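Kyung-tae Moon Is Leaving Mundano After 51 Episodes

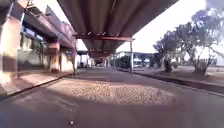 I had my coffee halfway to my mouth when the statement dropped, and yes, I read it twice. Kyung-tae Moon is stepping away from Mundano, the travel show he's hosted from the very first episode, and his last one airs December 21, 2025.

The note itself is short. He thanks the crew, says he wants to sleep in his own bed for a while, and signs off with a little joke about airport noodles. His agency, Erkura, added only that he's healthy and that there's no feud with co-host Anayeli Aguirre — a rumor that's been floating around since October, when the two stopped sharing a couch in the studio segments. I never bought it, for what it's worth!

Fans are taking it hard. The farewell post had 2725 comments by lunchtime, and a good chunk of them were just crying faces (one of those was mine).

So who gets the chair? The producers say they've talked to three people and won't name them yet. My money's on Ha-neul So, who filled in last season and got locked out of a guesthouse in her slippers. Ro-un Chae would be fun too, but he's busy filming Narbridge until spring. The new host should be announced right after the finale.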